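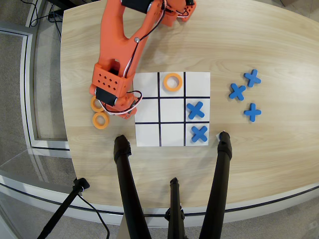
The Top Corner

Home Stories Archive About Contact

Posted in May by the Perell Reader

We use cookies to remember what you've read. Keep reading to accept.

Seven minutes till the bus to Grarnberg and my sister wanted to finish the game.

"You've got your coat on," I said.

"I can play in a coat."

She could. She'd played in worse. Fever, braces, the winter the heat went out in Doltness and we both wore our sleeping bags to breakfast. Always blue, always X. I got the rings. I'd had the rings since I was old enough not to chew them.

Bag by the door. Other bag by the door. Her phone buzzing, the ride share guy, then not the ride share guy, then our mother again. Did she have the folder. Did she have socks. She held the phone away from her ear and looked at the table.

"Your go," she said.

I hadn't been looking at the board at all. I'd been looking at the bags. I had a whole speech, I'd been working on it since lunch, and it had the word "proud" in it twice. I couldn't find the start of it.

So I took a ring and put it down. Top row, in the middle.

She said yes to our mother, yes, yes, love you, and hung up.

"That's where you're going?"

"That's where I'm going."

"You want to think about it?"

"Five minutes," I said. "You've got five minutes. Go get your charger."

She went. I heard her on the stairs, two at a time, then the drawer that sticks, then a word our mother doesn't like. Rain starting on the porch roof. I shoud have checked the bags were zipped. I sat there.
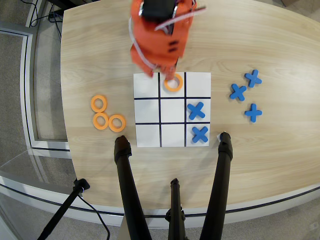
The thing about my sister is she never let me win, not once, not on my birthday. Other kids had sisters who let them. I used to complain about it to anybody who stood still. She'd say you'll know it's real when it happens, and then it kept not happening, for years. And now she had two blues in the right-hand column, one on top of the other, and the corner over them wide open. My ring was right next to it. One square off. Three more X's were lying on her side of the table and all she had to do was pick one up.

She came back down with the charger in her teeth.

"Bus," I said.

"I know."

"Almost ten minutes to walk it and you've got like three."

"I can run." She wound the cord around her hand. She looked at the board, and she saw it, she'd seen it before she went upstairs. She'd probably seen it before I let go of the ring. "It's me," she said. "Right? My move."

"Yours."

She put the charger in her pocket. Picked up one bag, then the other. The Economou job was 28 weeks, longer if they liked her, and they'd like her, everybody did. I tried for the speech again. Nothing.

"Don't touch it," she said.

"What?"

"The board. Leave it how it is. I'm coming back and I'm taking that corner."

"Mom's gonna want the table."

"Tell mom it's a game in progress."

"She'll put a plate on it."

"Then eat somewhere else!" She had the door open with her foot. Rain blowing in on the mat. She kissed me on the side of the head, hard, mostly ear, and then she was down the steps and running, both bags banging, hood already off.

I watched until the hedge got in the way.

Then I went back and sat down in her chair. You could see it even better from there. I didn't touch anyting. Our mother called again and I told her yes, she had the socks.

Get new stories by email. Enter your address to subscribe. No thanks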